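Clothes swap in August: what we learned and what comes next

Our fourth clothes swap took place in the hall of the Urel house, and many of you asked for a short report. So I try to write it while I still remember everything.

The doors opened at 10 in the morning. Before this, people could bring their things on the evening before, and most did so. We received 348 pieces in total, which is much more than in spring. Children's clothes went very fast, as always. Winter coats went slowly, but it was a hot day and I think no person wants to try a coat in such weather. We will keep the good coats for November.

The new point system was discussed a lot. Each piece gives you one point, coats and shoes give two. Some neighbors found this too strict. Britta Harms, who sat at the door the whole morning, told me that the lines were shorter than before and that she had only one argument, about a pair of boots. I would like to keep the points for the next time, and then we decide again.

A few requests for people who bring clothes:

Please wash everything, also things which were worn only once. Please empty the pockets. We found two house keys and a bus ticket from Tondum, and the keys are still in the drawer at the office.

Please write the size on a piece of paper if the label is cut out. For sweaters it is enough to write small, medium or large.

We do not take underwear, swimwear or single socks. Pillows and blankets we also do not take, we simply have no space to store them. The animal shelter in Dundis is happy to have them – call there first and ask which days they accept.

It helps very much if you sort at home in a quiet hour. I put my things on the bed the night before and decide about each one: keep, swap or repair. What I did not wear for two winters goes to the swap. This rule is from my mother and I break it only for one dress.

What was left over, 130 pieces, went to the Schmieder shop, where they sell it for a small price. They asked us to fold the clothes next time and not to press them into garbage bags.

The next swap will be in November, in the same hall. We need 5 more people for the sorting tables, mostly in the afternoon. Coffee and cake are free for helpers. If you want to join, write your name on the list at the office or put a note in my mailbox, second floor left.

Austra Zariņš

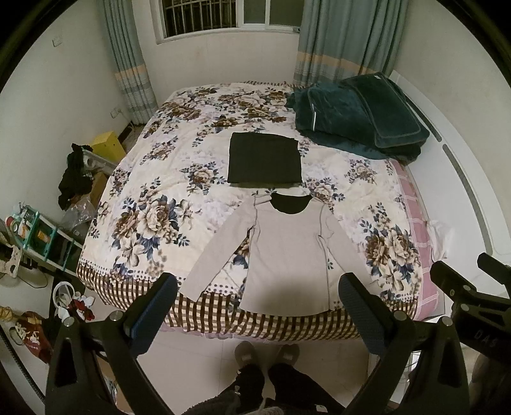
A gray top and a folded black piece on the flowered quilt.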